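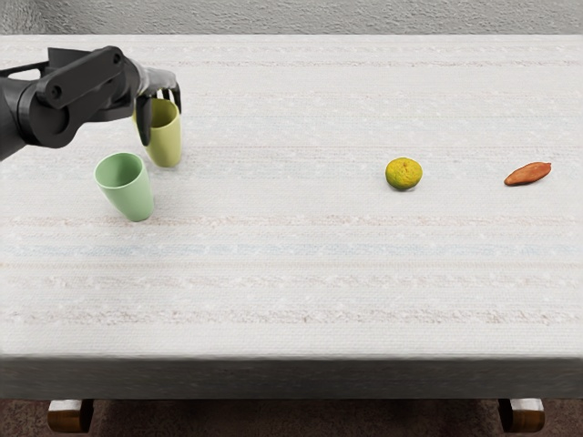 A yellow-green plastic cup over a white tablecloth.

Home | Newsletter | Events | Hire | Contact

Reusable tableware hire opens to sporting clubs

Sporting clubs in the Pirkdale and Zesdale area can now borrow cups, plates and tablecloths through the tableware hire service. Until now the service was limited to schools, neighbourhood groups and private parties held at the two community halls.

3 comments | 12 shares

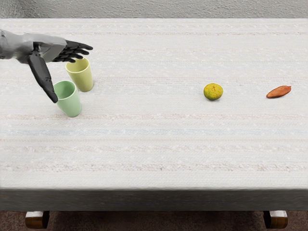

PIRKDALE, 2025-02-22 –

The change was approved at the last hall users' meeting after a number of clubs asked for an alternative to disposables at presentation nights. Zesdale netball and the Pirkdale bowls club are already booked in for the end of the season.

The service holds 1000 plastic cups, packed in crates of 88 with the remainder kept as spares. Plates and bowls come in matching crates. Tablecloths are lent singly and fit the standard hall trestles, but please measure if you are using your own tables. We can't swap them on the day.

Hire is free for registered clubs. A refundable bond applies to each booking and is returned once the crates have been checked. Private hirers pay the same rate as last year.

Bookings need five working days' notice. Pick-up is from the side door of the Pirkdale hall, off the car park. A station wagon will take most orders with the seats down. If you are picking up for a large event, bring a trolley, as the ramp is longer than it looks and the hall's own trolley is often out with another group.

Everything should come back clean and dry. Clubs without a dishwasher can return items rinsed and pay the washing fee, which goes to Ollden Laundry and Catering Wash in Zesdale. Ollden also launders the tablecloths. Please don't wash these at home. Several came back last winter with pink patches, and fabric softener leaves a residue that stops the cloth from taking up spills.

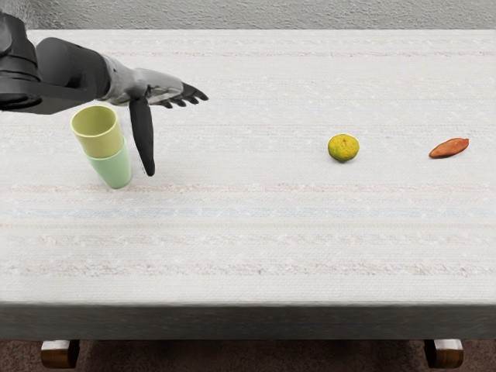

Red wine and beetroot are the usual culprits for stains. Blot the spot, leave it alone and put a note in the bag so the laundry knows where to look. Candle wax should be left to harden and not picked off.

Cups that are cracked or badly scratched should be put in the bag marked "damaged" and not back in the crate. There is no charge for ordinary wear. Lost items are taken out of the bond at replacement cost.

The hire cupboard will be closed for part of July while the floor in the Pirkdale hall is resealed. Groups with bookings in that month will be contacted about collecting from Zesdale.

Booking forms are at both halls and on the Hire page. Clubs hiring for the first time will need to attach a copy of their registration.

Contact the hire desk | © Pirkdale and Zesdale Community Halls | Back to top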